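换水槽、换龙头、换铰链：六月厨房小改专辑

打印本页 | 用邮件发送

这期写得急，仓库那边还在盘货，想到哪写到哪，各位将就看。

先说正事。厨房小改的货到了大半。Filard的水槽和龙头到齐，Butt的铰链和滑轨差一个颜色，Luller的密封胶到了，白色和透明都有，灰色还在路上。网店页面已经更新，门店货架今天下午才摆完，价签可能有贴错的，以收银台扫出来的为准。

满1000元包送货，市区。郊县另算，下单前问一句。

为什么挑六月做厨房？每年都有人问。其实没什么讲究，就是春天刷墙的那拨人忙完了，安装师傅有空档，七月一到又排满。加上天热，胶干得快，开窗也不冷。想动的趁早。

水槽

今年问得最多的还是单槽换双槽，或者反过来，双槽换单槽。两边都有道理。家里锅大的，炒锅、蒸锅整个放进去洗，单槽舒服。习惯一边泡菜一边洗碗的，双槽。店里的人自己家里也分两派，中午吃饭还吵过，没吵出结果。

买之前请量开孔。量开孔，量开孔，量开孔。每个月都有人量了旧水槽的外沿就来下单，回去一放，掉下去了，或者放不进。外沿是外沿，开孔是开孔，台面上那个洞的长和宽才是我们要的数。旧水槽还装着的话，蹲到柜子里，从下面量。光线不好就用手机照着。量完拍张照，带尺子一起拍，发给客服。

还要看的：

- 柜体内宽。水槽进得了台面，不一定进得了柜子，侧板会顶住。
- 台面前沿到开孔的距离。太窄的，石材台面容易在那里裂。
- 墙边有没有插座、角阀挡着。
- 下水口在左在右还是在中间。旧管子要不要挪。
- 柜子里有没有净水器、垃圾处理器、小厨宝。有的话请把尺寸一并量了。

台上盆、台中盆、台下盆，页面上都标了。简单讲，台上盆边沿压在台面上，自己换最容易，缺点是边上那圈胶要常擦，水也扫不回去。台下盆擦台面痛快，一抹到底，但是安装要托架，要师傅，胶没干透之前不能往里放东西。台中盆介于两者之间，台面要磨一圈，石材师傅上门，灰大，请把厨房里的东西先收走。冰箱门也贴上。

Filard这次来的是拉丝面和喷砂面两种。拉丝的耐看，划痕顺着纹路走，不显。喷砂的摸着涩一点，水渍不明显，油要勤擦。没有镜面的，镜面的去年卖了一阵，退回来的多，理由都是用了没几天就花了，今年不进了。

不锈钢的厚度，页面上有，不重复写。有人喜欢拿磁铁来吸，说吸得住就是假的。这个办法不太准，拉伸过的地方多少会有点磁性，角上尤其明显。想看材质请看钢印和随货的单子。

石英石水槽这期没有，八月再看。

龙头

龙头型号里卖得最快的是Filard 2054，高弯管，可抽拉，出水有两档。黑色和枪灰。到货的时候页面还没上就有老顾客在问了，想要的直接报型号，省得来回翻。

注意高度！吊柜底下或者窗户往里开的，高弯管会顶到。窗户往里开的那种老房子尤其要量，龙头装好了窗户打不开，这种事每年都有。量台面到窗扇下沿，页面上的龙头总高一对就知道。矮的、可以放倒的款也有，在龙头那一页往下翻，倒数几个。

抽拉管回不去，一般是重锤位置不对，或者柜子里的东西把管子卡住了。先把柜里的洗洁精、抹布挪开试试，再往下挪一点重锤。还不行再打电话。

进水管要买多长？角阀到龙头接口的直线距离，再放一点余量。太长了在柜里打圈，弯得急的地方容易坏。太短了绷着，也不行。我们每种长度都拆开零卖，买错了没拆封可以换。

旧角阀拧不动的，别硬拧。真的别。先去关总阀，再来想办法。老角阀硬拧断在墙里，那就是另外一笔钱了。用了很多年的角阀，换龙头的时候顺手一块换掉，便宜东西。冷热一对。

起泡器堵了出水小，好多人以为龙头坏了要换新的。拧下来，白醋泡一夜，刷一刷，装回去。垫圈别弄丢，装反了会漏。门店柜台有起泡器扳手，塑料的，买龙头的顾客可以跟收银要一个。

铰链、滑轨

橱柜门关不严、往下坠、两扇门一高一低，十有八九是铰链的事，柜子没坏。先调再换。铰链上有螺丝，一颗管左右，一颗管前后，上下的在底座上。转一点看一下，别一口气拧到底。门多的话从中间那对开始调，两边跟着它走。

调不动的，螺丝孔松的，再考虑换。Butt的铰链这次有全盖、半盖、内嵌三种，带阻尼。怎么分？门板把侧板全盖住的，全盖，也叫直臂。两扇门共用一块侧板、各盖一半的，半盖，中弯。门板缩在柜子里头、跟侧板齐平的，内嵌，大弯。拿不准就拆一个旧的带到店里，放柜台上比一下，比什么都快。杯孔大多数家里是通用的，个别老柜子杯孔小，那种我们没有，去五金市场找找。

一扇普通吊柜门装两个，高柜门看高度和重量，重的要装4个。包装是成盒的，也拆零。螺丝在盒里，别扔，换别的螺丝可能打穿门板。

螺丝孔松了怎么办，牙签蘸木工胶塞满，干了剪平，再拧。土办法，挺管用。孔已经烂大了的，用修补片，不锈钢的那种，盖在上面重新打孔。颗粒板的柜子遇过水，边上鼓起来的，修补片也撑不了太久，就别在铰链上花钱了，考虑换侧板。

滑轨：三节的量抽屉侧板深度，托底的要量抽屉内宽和柜体深度，两回事，别搞混。Butt托底轨少一个灰色饰盖，只有白的，到了会在网店上挂出来。抽屉拉出来往下沉，多半是轨道里的珠子掉了，这个没法修，成对换。左右有分别，包装上有L和R，装反了会卡。

反弹器和阻尼二选一。又要没有拉手一按就开，又要关门慢慢回，这种轨是有，贵，店里没有现货，可以定。
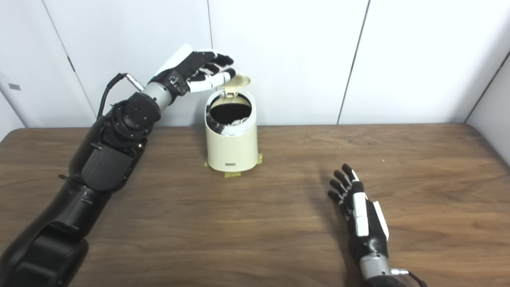 宁波讯，六月——门店这个月营业时间有变动，晚上多开一会儿，到八点。中午照常不关门，但是切割间中午休息，要裁台面挡水条、裁柜板的请避开饭点。切割间收费跟去年一样，按刀算，自己带来的板也给裁，湿的板、带钉子的板不裁。

停车还是老样子，门口那一排别停久了，装货的车要进出。后院可以停，从侧门进。大件请开到后面装车。

送货：市区次日，郊县看排车。水槽这类大件请当面拆箱看一眼边角，签完字再说磕碰就不好办了。没电梯的老楼，请在备注里写清楚几楼，不写的话师傅只带一个人，搬不动石材台面，白跑一趟。上月跑空的次数太多了，司机有意见。

安装：我们自己的安装组本月还有空，水槽加龙头一起约的，算一次上门。只装龙头也接。拆旧的另收，旧水槽可以帮忙带走。开孔、扩孔要先看现场，石英石和人造石可以扩，天然大理石看情况，岩板请找原来的台面厂。电话里说不清楚的发照片。

密封胶

Luller的密封胶，厨卫用，防霉，这期主推。白色、透明现货。浅灰到货另行通知，想要的留个电话。

打胶的活自己能干，就是急不得。去年写过一遍，今年问的人还是多，再写一遍：

旧胶一定要铲干净。新胶打在旧胶上，看着是粘住了，过一阵就从底下翘起来。铲刀斜着走，石材台面用塑料铲，别用钢的。残胶用除胶剂软化，等一等再刮。刮完酒精擦。擦完要等它干透，边上有水什么都粘不住。

贴美纹纸，缝的两边各一条，留的宽度就是胶的宽度。胶嘴斜着剪，口子剪小一点，不够再剪，剪大了就没法往回缩。枪保持一个角度，匀速，往后拉或者往前推看个人习惯。中间别停。停了会有个疙瘩。

抹平只抹一遍，抹第二遍就要起毛。抹完趁湿撕纸，纸往外斜着撕。撕下来的纸全是胶，先准备好袋子，别粘到柜门上。

12小时内不要碰水。台下盆更久，看包装背面。有的人等不及，晚上就洗碗，第二天来说胶不好。胶是好的。

没用完的胶，嘴上拧个长螺丝堵住，能再放一阵。放到硬了就扔。买的时候看一眼筒底的日期，我们的货架先进先出，但是总有顾客从后面往前掏，掏乱了，看到快到期的请跟店员讲一声。

顺便提一下发黑的胶。表面一点霉，除霉啫喱敷上去，盖保鲜膜，过夜，能白回来。霉到胶里面去的，白不回来，铲了重打。厨房水槽后面那一条最容易黑，平时用完水随手擦干，比什么防霉胶都顶用。这话说了影响卖胶，但是就这么回事。

挡水条和台面边

台面后沿靠墙那一条，很多老厨房是铝的，卡扣松了里面藏一堆东西。可以单独换，论米卖，转角件另买。阴角阳角分清楚，厨房一般都是阴角，包柱子的才要阳角。每个月都有拿错的，拆了封就不好退，请当心。

石材台面的小崩口，补胶能补，颜色对得上对不上要看运气。深色好补，白色带纹的难。补胶的小样在柜台可以借，压一张证件或者押金都行，拿回家对着窗户比，晚上灯下比出来的不准。

木台面这几年有人装，好看，要养。水槽边那一圈尤其要上油。木蜡油薄薄擦，擦完等吸收，多的抹掉，别厚涂，厚了发粘粘灰。抹过油的布摊开晾，别团成一团扔在角落，会自己发热，出过事的。泡水里再扔也可以。

下水管

换水槽的时候下水一般要跟着换，新旧接口对不上的多。Filard的水槽配了下水，单槽双槽各一套。存水弯一定要有，为了省柜子里的地方把存水弯省了的，过几天厨房就有味道。省空间的扁款有卖，靠墙走，前面能多放东西。

管子插进地面那个口，密封圈塞好。很多人家里就这么插着，周围一圈空的，蟑螂、味道都从那里上来。密封圈便宜，收银台旁边那个盒子里就有，自己拿。地漏芯也在那个盒子里，尺寸多，别光看外面的盖板，掀起来量里面的管。

通下水：先拆存水弯，底下放个盆。大多数堵在这里，拆开倒掉就通了。别上来就倒疏通剂，倒了不通，再来拆，手上溅到很麻烦。已经倒过的请一定告诉上门的师傅！

旧换新

旧龙头、旧角阀、旧铜接头可以拿来抵，称重，当场抵在账单里。塑料的不收。不锈钢水槽也收，石材的不收，没地方放。抵扣和满额包送可以一起用，和其他券不能。系统里这两项要手工选，收银忙起来会漏，结帐的时候各位自己看一眼小票。

退换

没拆封，有小票，照旧可以退。水槽试放过没打胶、没打孔，箱子还在，可以换。裁过的板、调过色的漆、拆零的螺丝不退。网店买的可以到门店退，门店买的也只能到门店退，不能寄。

Privusent会员的积分六月底不清零，之前群里传的那条是旧消息，请别再转了。积分可以换起泡器、美纹纸、生料带这些小东西，柜台有单子。想换大的攒着，年底有一批。

几个问得多的，集中答一下

水槽包边上有一道细划痕算不算质量问题？出厂膜底下就有的算，撕了膜用过的不算。所以撕膜之前看仔细点，膜可以先撕一个角看。

龙头热水小冷水大？先看热水角阀有没有开足，再看进水管里的滤网。热水器自己的滤网也会堵。三个地方都看过了再说龙头的事。

铰链有响声？上一点点润滑，白色的那种锂基脂，别用炒菜油，油会结，过阵子更响。阻尼的里面不要加油。

能不能只买Butt的底座不买铰链？可以，拆零柜，论个。

Luller能不能粘镜子？不建议，厨卫胶有酸性的有中性的，粘镜子要用中性的镜子胶，货架在另一排，问店员。鱼缸更加不行，鱼缸有鱼缸的胶。

台下盆掉下来了怎么办？先别往里放水。拿木方从底下顶住，打电话。家里有千斤顶的也行，垫块布。光靠重新打胶不管用，得加托架，托架有现货。

生料带缠几圈？缠到拧进去有阻力就可以，顺着螺纹方向缠，反了会卷起来。软管接头里有胶垫的不用缠。

可不可以先把货订了，装修拖到秋天再送？可以存，水槽和台面材料存在仓库，付清的免仓储，付定金的不存。胶不存。

还有人问目录。纸质的印得不多，门店门口架子上，拿完就没了。网店上的跟纸质内容一样，价格以网店的为准，纸上有一页水槽和龙头的图配反了，印完才发现，看型号别看图。

下一期写柜内灯带和插座，要是灯带能按时到的话。有想问的先发邮件来，标题写“厨房”，好找。

先这样，仓库在叫人了。

打印本页 | 用邮件发送

相关内容
- 春季刷墙：旧漆面要不要铲
- 浴室柜换五金，尺寸怎么量
- Butt拆零柜新增品种一览
- 瓷砖美缝自己做，工具清单
- Luller密封胶颜色对照
- 角阀、软管、接头：带什么旧件来店里
- 送货范围调整说明

联系我们：请通过网店“客服”页面留言，或在营业时间内到门店柜台咨询
退订本通讯 | 隐私说明
© Privusent 家居建材 版权所有
返回顶部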